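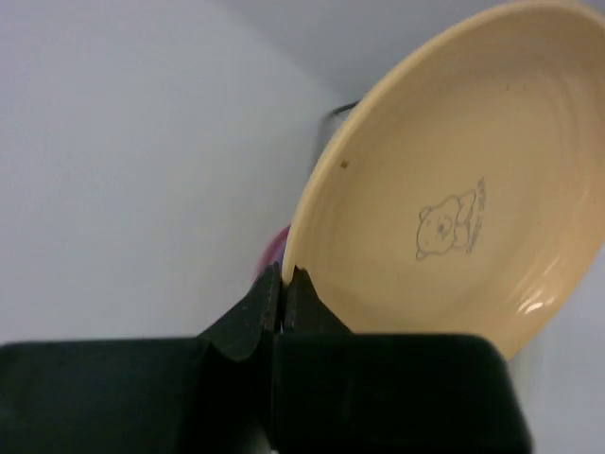

Week 6: Reading the film obituary

Bring the two Erkcombe notices to class on Friday. Both credit the director with 40 features. The Skasell listing has 13, and I can't make the larger figure work even with the television plays added.

Be wary of "beloved", "pioneering" and any claim to a first. Who says so, and did they see the films?

Task: cut the longer notice to 252 words. Mark each claim you would want checked before printing.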